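Wundmont Shared Workshop – Faults and Grumbles
Ticket: left hand slow to let go of soft things
Machine: the humanoid on the white table
Status: open (again)
Priority: low, unless you are the rabbit

Opened March 27, 2024

What should happen: left hand picks up the plush bunny, carries it over to the plate, opens, goes home. Right hand stays out of it.

What does happen: left hand picks up the bunny and becomes attached to it. The open command goes out, the log says "open OK", and the fingers think it over. On a bad run the bunny comes back to the start position with the hand. A hard object, such as the workshop's least-loved mug, is released on time.

Set-up: hand controller is a Drukon board, running the Robles grip script with our own edits (sorry). Grip limit set to 80, where it has been since November. Wrist cables as fitted, one each side.

Tried so far

1. Turned it off and on again. No change, but it seemed polite.

2. Swapped the hand connectors over at the controller. The fault stayed with soft objects and did not move to the right hand, so I've stopped blaming the left finger motors. I had been quite rude about them.

3. Checked the left cable for snagging. It loops out over the table and looks as if it ought to be the culprit. Held it clear by hand for a full set of runs and the fault carried on regardless. It still wants a clip.

4. Dropped the grip limit from 80 to 36. Much better: over half the releases were clean. Unfortunately the bunny now slides out halfway across if it has been picked up by the ears.

5. Dropped it again to 28. Every release was perfect, there being nothing in the hand to release. Back to 36.

6. Read the Bakus forum. One thread, same symptom, last post says "fixed it, thanks all". No further details. I hope they are very happy.

Where I've got to: I think the script waits for the finger load to fall below a threshold before it calls the grip finished, and fur keeps pushing back long after a mug would have given up. The open command then sits in the queue behind a grip that never quite ends. There is a settle time in the config, currently 2 seconds, and I suspect it is being read once at start-up and then ignored – much like the notice about the kettle.

Next: put a hard timeout on the grip step, log finger load for the left hand only, and repeat with plate and bunny in their usual places. Please don't "tidy" the config file in the meantime.

Left hand at the bunny, right hand open, plate still waiting:

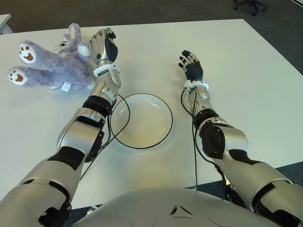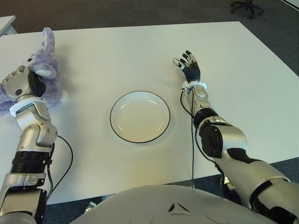 Page 2

Update, same evening. Timeout added. The hand now opens on time, and then closes again on nothing, quite firmly. I take this to be the old grip step waking up and finishing its shift. Need to clear the queue when the timeout fires, so the ticket stays open.

If you use the table before I'm back, leave the limit at 36 and run the old script from the Robles folder. The edited one is safe enough with the bunny but I wouldn't lend it a biscuit.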